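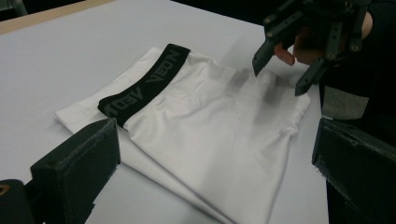 The Gemness Reader, by Yeison Guzmán
Grundness Press, paperback

Guzmán spent most of his working life as a hospital pharmacist before a small magazine called Grecu gave him the back page in each issue. The Gemness Reader collects those columns, over 200 of them, and the jacket promises "the sharpest eye in print." I read all of it. The eye is fine. It's the editing I have a problem with.

A column is a thing you read standing up. You get 600 words from a man who is annoyed by parking garages or hospital gift shops, you laugh once, and you move on until next month. Put them back to back and you start to hear the machinery. Guzmán opens with something a patient said to him. He disagrees with it. He remembers a line from a novel. He goes home and pours a drink. By page 290 I could call the drink.

The best section is the one on the night pharmacy, and it takes up less than a tenth of the book. There's a piece about a man who came to the window at 4 a.m. to ask what his late wife had been taking, and Guzmán mostly stays out of the way and lets him talk. I've read it three times. If the whole collection were that good I'd be buying copies for people.

Instead we get a long middle stretch on what's wrong with modern novels, modern kitchens and modern handwriting. He claims to have looked at 3,930 prescriptions to prove that doctors write worse than they used to. Maybe he did. He doesn't say when, or compared to what, and two columns later he's telling us that counting is for people who can't see. Pick one.

The Usidia pieces are a mixed bag. These were written during the years he worked abroad, and he's a better traveler than a critic, with an ear for how people complain. But three of them tell the same bus story, with a different ending each time. I'd expect somebody at Grundness to have caught that.

No index, no dates on the columns, and the introduction is by Guzmán himself, who finds the author modest. The binding on my copy let go of its first page in the second week. The paper is decent and the type is a good size.

The first printing was 2,000 copies, according to the back matter, and a second volume is planned for May. I'd wait and see if that one has an editor. Borrow this one, read the night pharmacy section, and skip anything with the word "modern" in the title.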